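Equipment Planning Coordinator, Garment Handling
Atico — Urkley site
Part-time, 10-month contract

Atico is hiring a coordinator to plan and track equipment purchases for our garment handling project. We are buying hand-held grippers and fixed work tables for the Urkley site, with robot arms to follow under a second budget. You will own the purchase list from first quote to delivery.

Most of the work we are buying for is done at a table, one garment at a time, with a gripper in each hand.

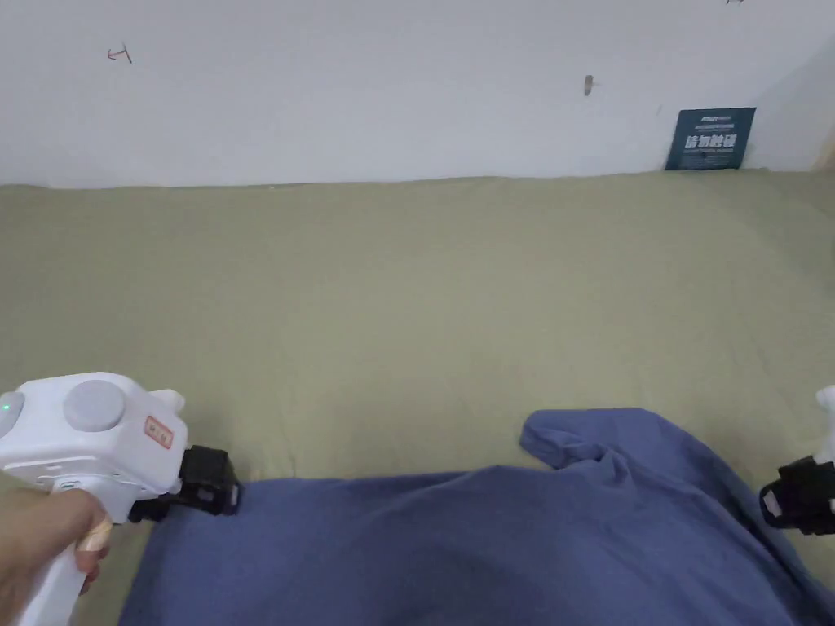

The current list has 526 line items, and many are small: jaw pads, spare handles, table covers, chargers. Part of the job is deciding what we keep on the shelf and what we order when it breaks. We have quotes from Grarov and Ruddock for the next set of grippers and need someone to compare them on price, lead time and repair terms.

You will:
Keep the equipment budget up to date and report on it monthly
Ask operators what wears out, and plan spares from their answers
Approve orders up to $2000 — larger ones go to the site lead
Write the equipment plan for the robot arms, due in November

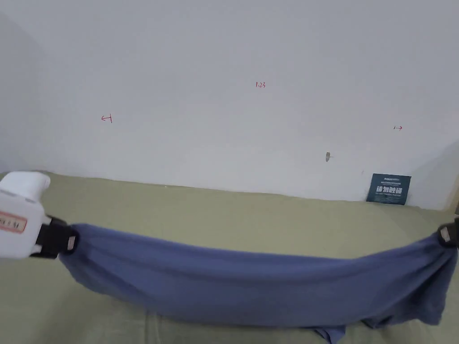 Blue cloth held between two hand-held grippers at the table.

You should have bought equipment for a lab, workshop or small factory before. You need to be comfortable with spreadsheets and with calling suppliers who are late. Experience with automation hardware helps but is not required. We will train you on the grippers so you know what you are ordering.

Pay is $3000 a month for three days a week on site. Hours are flexible, but you must be there for the 10 a.m. planning meeting on your working days.

To apply, send a resume and a one-page note on a purchase you planned, including what it cost against the budget. Use the form on the Atico jobs page and choose Urkley as the location.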